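My old phone finally gave up in September, after I had dropped it one time too many on the tile in the laundry room, and I have been living with the Gernenell 2 ever since. I promised a couple of you I would write something once the newness wore off, so I've made a pot of coffee and this is it.

First, the size. I have small hands and I was sure I'd hate a bigger phone, but the edges are rounded and I can reach most of the screen with my thumb if I shuffle it down a little (my daughter laughs at the way I do this). It paid 44 dollars' worth of trade-in for the old one, cracks and all, and I handed over another 200 at the Lavoie shop near the post office. The young man there moved all my contacts across while I waited, bless him.

The battery is the part I love! I take it off the charger at breakfast, listen to the radio on it all morning, call my sister, and there is still plenty left at bedtime. The speaker is tinny, though, and the Plerkard keyboard it comes with kept turning my friend Lieven Dewulf into "living dew" until I gave up and put Fastance on it instead. Much better.

As for the camera, I'm no photographer, but it does fine near a window. Indoors at night everything goes a bit soup-colored. Gaétan Kowalchuk wrote to ask about close-ups, and I told him to tap the screen on the thing he wants sharp and hold his breath for a second.
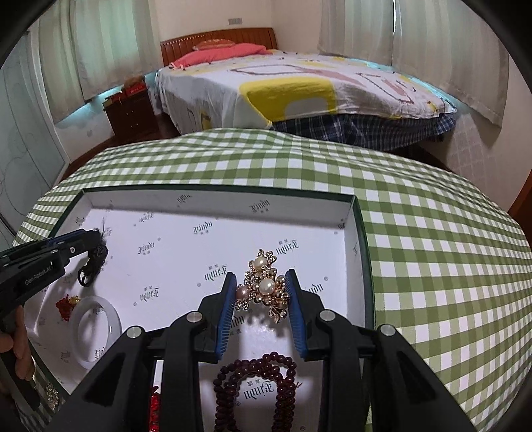

Gold leaves, little flowers and three pearls.

The only other grumble is the charging cord, which is so short I have to sit on the floor beside the outlet if I want to talk while it's plugged in. I've ordered a longer one, and I'll tell you how I get on with it.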